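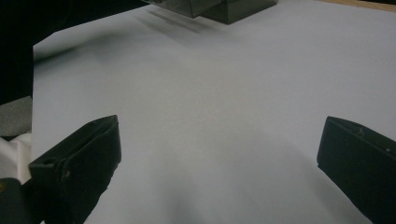 Re: [wisport-swap] Table fees and the spring seed swap

Inès, all -- quick one between trains, sorry for the bits and pieces.

Inès Pons wrote:

> Hi everyone,
> Before I confirm the hall with Elham I need answers on three things.
> 1. Do we keep the table fee or drop it? Last time it brought in 385 and
> the hall cost us 600, so we were short before we'd bought a single envelope.
> 2. Who is bringing the beans? Anatole had nearly all of them last year
> and people were three deep in front of him by 10.
> 3. Labels. Please can we agree on labels. I took home a packet marked
> "squash, good" and I still don't know what I'm growing.
> Also has anybody got the gray sorting box, the one with the dividers?
> Inès

1. Keep the fee. I know Quentin wants it free for everyone and I get it, but the gap has to come from somewhere. Could do half price for anyone who brings ten or more kinds of their own seed, saved not bought. Lucienne suggested that two years ago and we all nodded and then forgot. Put me down as a yes.

If Elham wants more than 600 this time, tell me before you sign. The room over the library in Wisport was cheaper when I asked in November, but no parking and the stairs are bad with crates.

2. Beans -- I can bring three kinds. The brown and white climbing one from Lucienne's aunt, a flat yellow, and the little black drying bean that did so well in the wet year. Not the purple, mine crossed with something and half of them came up green. Happy to give those away as soup. Anatole, can you split yours over two tables at opposite ends? The line last year blocked the door and the tomato people got no visitors until lunch, Apolline was not thrilled.

Speaking of tables. Pale tops show up small dark seed very nicely, so I'd put onions, leeks and poppies on those and leave the dark ones for beans and squash. Lettuce is a pain on anything pale.
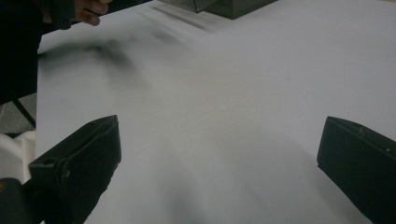 Pale gray-white tabletop, the kind I mean for the onions.

You can spill a packet on one of those and get nearly all of it back with a folded card. Tried it on the old green cloths and gave up, threw the whole lot in the garden and had leeks in teh path all summer. So no cloths please. If someone really wants a cloth, plain sheet, ironed, no pattern.

3. Labels. Yes. Minimum for me:

name of the plant, and the variety if you know it
year saved
town it was grown in
your name or initials
"may be crossed" if it was anywhere near a relative. This means squash. All squash.

Pencil, not felt pen. I had 39 packets get damp in the shed and every one in felt pen was a blue smudge, the pencil ones were fine. Arnaud will do us a sheet of blank labels again if we send the wording early, last time they wanted it a fortnight ahead and we sent it the night before.

And leave room. One packet deep, facing out, with space in front so people can set down a bag and write. When the packets go edge to edge nobody can read a thing and they all end up in a heap.
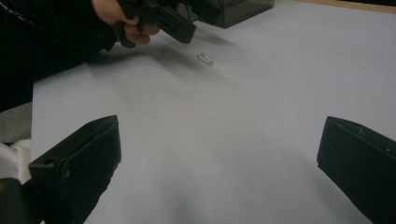

Plenty of bare table -- leave at least this much for writing.

Sorting box: not me. Lucienne had it last, or it's in the crate with the scales. Quentin, could you look? The crate should say ZARKURA on the side, it's an old tea crate of my brother's.

Packet count, for Inès's report: 754 out on the tables at the start, that's from the sign-in sheets and I've added it twice. No idea what was left at the end, we were all too tired. Could someone do a count at closing this time, even a bad one.

One thing not on the list. Can we do the germination test beforehand on the old stuff? Ten seeds on a damp paper towel, in a bag, somewhere warm, look after a week. Under five sprouted and it goes to the birds. Parsnip over a year old don't even bother. I had someone come back to me in June very politley about carrots.

I can do set up from 8 but have to leave by 2. Will bring the urn if it still works.

Train's in, more tonight

Apolline has the key by the way, not me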